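手腕相机拍到的画面里大半是机器自己,这样的示教数据还能用来训练吗?停顿要不要剪?

Elibariki Wanyama 发表于 2022年10月25日
分类:机器人 / 模仿学习 / 数据采集

大家好,第一次在这个版块发帖,写得有点长,先谢谢愿意看完的朋友。

我们在做遥操作示教数据的采集,用来训练一个双臂的策略模型。录制软件用的是 Podovik,标注和切分用 Flusska,项目内部叫 Menon,你们要是在别的帖子里看到我提这个名字,说的都是同一套数据。任务分两段:第一段是把手移到地上黄胶带围出来的拐角附近,作为统一的起始位置;第二段是到槽架那边做对位,手指要对准其中一个格子。说起来简单,可是真正录起来,一个下午能录出好几种不一样的“简单”。

目前录了237条,我自己一条一条看过去,剔掉明显失误的(比如撞到东西、操作员中途放手、录制提前断掉),还剩196条。问题就出在这196条上面。外部相机的画面都挺干净,我没什么好担心的,可是手腕相机的画面里,机器自己占的地方实在太大了。
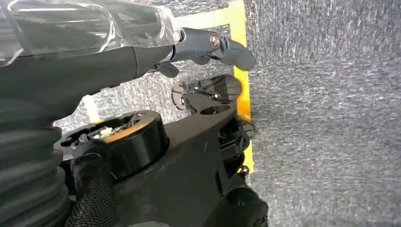 起始段的手腕视角,黄胶带在机械手右边,下半部分是黑色底座和圆盘。

像这种画面,真正跟任务有关的就是手和胶带那一小块,左下角有波纹套,中间偏左是一个敞口的圆筒,再往右又是底座又是带辐条的圆盘。我担心模型根本不看胶带,而是记住了“圆盘在这个位置的时候手就应该往那边走”。同事觉得我想多了,他说这些东西也是信息,模型知道自己身体在哪里反而是好事。我们俩为这个事情在茶水间站着聊了半个多小时,咖啡都凉了,谁也没说服谁。

然后是第二段。

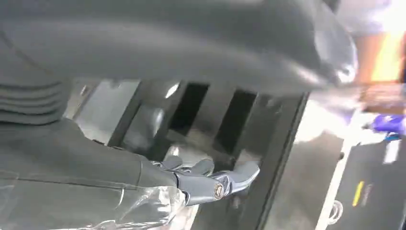 槽架对位段,指尖朝着黑色槽架的格子。右边是旁边人的手臂和蓝手套。

这一段我纠结的是人。有些条目里旁边的人会进画面,就像上面这样,右侧能看见一只戴蓝手套的手。我们的流程是有人在旁边负责复位和递东西,不可能让他每次都躲到另一个房间去。以后部署的时候旁边大概率也会有人走动,所以我又想,留着是不是更贴近真实?但万一模型学会了“看见蓝手套就代表该动了”,那就很麻烦。这种事我在上一个项目里吃过一次亏,那时候是模型认准了操作台上的一盏灯,灯一换,成功率就垮了,查了很久才查出来。

还有一个相对小的问题:停顿。操作员在对位之前经常会停一下,看一看,再往前送。有的停得短,有的停得特别长,我猜是在调整手柄的姿势。Flusska 里可以设一个阈值,自动把速度接近零的片段切掉,我试着切了一遍,数据是紧凑了,可总觉得哪里不踏实。

所以归纳一下想请教的:
一、手腕相机里机器自己的部分,要不要裁掉或者遮掉?
二、有旁人入镜的条目,是留、是删,还是单独打标签?
三、停顿到底切不切?

哪怕只回答其中一个我也很感激!硬件方面的情况如果需要补充,我随时可以再写。

Taha Tawfik
这条回复被提问者采纳

你好呀,看你写这么细我特别高兴,很多人来问数据问题只丢一句“模型不收敛怎么办”,然后就没下文了。我在 Purker 做了几年采集流程,带过几拨操作员,你说的这几样我基本都撞过,下面一个一个讲,啰嗦的地方你跳着看就好。

先说遮挡。我的建议是别急着裁。你同事说得有道理,相机固定在手腕上的话,画面里机器的哪一部分露出来、露多少,跟关节姿态是有关系的,模型能从里面拿到不少东西。尤其是双臂任务,另一条手臂进入视野的那个时刻往往很关键,裁掉等于把线索扔了。但是你的担心也是对的,而且是能验证的担心,所以不用吵,跑一下就知道了。

做法是这样:挑一些验证集里的条目,把胶带那一块区域用邻近的地毯纹理盖住,别的什么都不动,看模型输出的动作变不变。如果盖住胶带以后动作几乎不变,那它确实没在看胶带,你的直觉就赢了。反过来再盖一次底座和圆盘那一块,看看动作偏多少。两个结果放在一起看,心里就有数了。这个实验不用重新训练,半天能做完,我每次接手新数据集都会先做一遍,跟搬新家先检查水管差不多。

如果结果真的不好,我会先从采集上补,再考虑动图像。最有效的是让起始位置散开。你说“统一的起始位置”,我看到这几个字就有点紧张:胶带每次都在手的同一侧,模型当然没有理由去看胶带,它闭着眼睛也能走对。你试试把胶带的拐角换几个地方贴,或者胶带不动,让底座相对胶带挪一挪、转一点角度。刚开始操作员会抱怨,说好不容易练顺了又要重来,给他们买点水果,过两天就好了。

然后是旁人入镜。不要删!你本来就只有一百多条,删了心疼。给每一条打标签就好,Flusska 里面加一个布尔字段,有人入镜就勾上。之后你要看的是这个标签跟动作阶段有没有绑在一起。比方说,如果手套只在对位开始前那一下出现,那就是你说的那盏灯的故事又来一遍。解决办法也简单,让旁边那位同事在别的阶段也随便晃一晃,手伸进来一下、拿走个什么不相干的东西,有时候干脆走开。关键是打乱时机。还有手套颜色,有条件就多换几种,不一定每个人都戴同一种。

停顿这个事我多说两句,这里面的坑最深。停顿其实有两种,一种是操作员在看、在想,一种是操作员在走神或者在挪手柄。前一种很多时候是有意义的,你这种对格子的任务,指尖在格子前面慢下来是正常的动作,把它切掉以后,前后两帧之间会有一个小跳,模型学到的就是冲过去。后一种才是该去掉的。按速度阈值一刀切分不出来这两种,所以你觉得不踏实,我完全理解。

我们后来的办法是只切开头和结尾的静止段,中间的不自动切,改成设一个上限,中间停顿超过上限的条目拉出来人工看。看的时候手柄的扳机信号也一起看,扳机在微微动的,多半是在调整,留着;扳机完全没信号的,多半是人不在状态,整条重录都比剪辑划算。

最后一点跟你的问题没直接关系,但我想劝一句:每天开工前先录一条什么都不做的空条目,手停在起始位置,让相机录一小会儿。以后你怀疑相机松了、歪了,翻出来叠在一起比一比就知道。我就是没早点养成这个习惯,有一整个二月的数据最后都说不清楚相机到底偏没偏。

山脚下的猫

直接上随机裁剪加颜色抖动就行了,不用想那么多。数据不够就再录,196条太少了,我们实验室都是先录再说。

Elibariki Wanyama

谢谢楼上两位,特别是 Taha Tawfik,这么长的回复我打印出来贴在采集台旁边了,同事路过都要看两眼(当然他主要是看到“你同事说得有道理”那一句,得意了一整天)。

回来补一下后续,免得别人搜到这个帖子只看到问题。

遮挡实验做了。盖住胶带以后,动作确实几乎没变,盖住底座那块以后,动作偏得很明显。所以它真的在拿机器自己的部分当路标,胶带看都不看。我一边难过一边又有点松口气,至少知道病在哪里了。
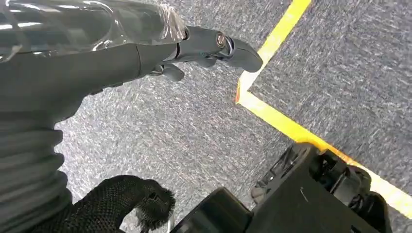 于是我们先改第一段,重新定了采集规则:拐角每录完一组就换一个位置重新贴,手靠近拐角的方向也不固定,操作员按抽到的卡片来。卡片是我用废名片背面写的,字很难看,但是好用。原先那批里面我重新筛了一遍,起始姿态太雷同的先挪到一边,留下163条,再跟新录的混在一起训练。挪出去的那些没有删,放在单独的文件夹里,以后也许做消融的时候用得上。

旁人的标签也加上了。结果跟猜的一样,入镜集中在对位前面那一小段,基本上就是递完东西手还没收回去的时候。现在我们请他不定时地伸手进来,一开始他老是忘,后来在显示器边上贴了张便条才好一些。手套颜色暂时没换,仓库里只有这一种,已经申请了别的,还在等。

停顿方面,自动切分关掉了,只修头尾。人工看的工作量比想象中大,不过看多了挺有意思的,每个操作员犹豫的样子都不一样,有人是手腕先转一点点再送,有人是整条手臂往后退一点再来。我之前只盯着末端轨迹的曲线,从来没注意到这些。

@山脚下的猫 也谢谢你,随机裁剪我们本来就开着的,幅度比较小。调大以后第一段好了一点,第二段反而变差,我猜是格子的边缘被裁出去了,对位就没了参照。颜色抖动还没单独试。

还有一个没解决的小问题,顺便问问:手腕相机在手臂动得快的时候,地毯的纹理会糊成一道一道的斜纹,手本身倒还清楚。这种帧要不要管?曝光时间再压短的话画面会偏暗,加灯又怕那层透明膜反光更厉害。

Taha Tawfik

哈哈,替我跟你同事问个好!

运动模糊我一般不管,只要手和目标还认得出来就行。部署的时候一样会糊,训练里见过反而好。真要管的话,先把自动曝光锁死,这比把快门压到多短都重要,因为自动曝光一旦在条目中间跳一下,亮度忽明忽暗,那个才真的烦人。灯的话不要直接对着机器打,往天花板上打,反光会柔和很多。

第二段随机裁剪变差,我同意你的猜测。你可以把两个视角分开设,外部相机裁剪幅度大一点,手腕相机小一点甚至只做平移。在配置里就是给每一路相机单独写一组参数,不要共用。

新的一批录完以后记得把遮挡实验再跑一遍,用同样那几条验证条目,前后才好比。结果出来了也请回来说一声,我挺想知道的。

Elibariki Wanyama

好的,曝光今天就锁。结果出来我再来更新,拐角的新位置才录到第2组,还得等几天。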